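Drawer box for the counter: bar pull or knob?
Kitchen & Storage > Small Projects

greyheron314
Posts: 2,547
I want to get the tea and packets off the counter, so I'm looking at a small wooden box with one drawer. My sister has one and I took a close look at hers. Pale wood inside, black bar handle on two posts with flared feet. Is a bar pull too much on something that small?
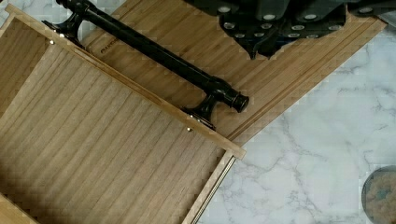 Re: bar pull or knob?
skovton_shed
Not too much. A bar gives you something to hook your fingers around when they're floury. I put a Hakala one on my bread box and I like it. Check how far it sticks out past the front, though.

Re: bar pull or knob?
mapleandglue
I'd go with a knob. A bar on a light box means you drag the whole box forward every time. Mine did that until I put 2 rubber feet under it.

Re: bar pull or knob?
skovton_shed
That's the feet, not the handle. A knob would drag it too.

Re: bar pull or knob?
greyheron314
Fair point. My other worry is room. My counter is laid out much like hers and I do all my chopping in the middle. 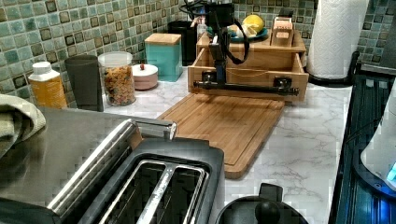

Counter with the box behind the cutting board, drawer open.

Re: bar pull or knob?
mapleandglue
You'll be shifting that board whenever you want a tea bag. I'd move the canisters along and put the box against the tiles. Love the sea-green colour, by the way.

Re: bar pull or knob?
kettle_on
Leave 100 mm clear in front of the handle and you'll be fine. I'd keep the tea well away from the toaster too.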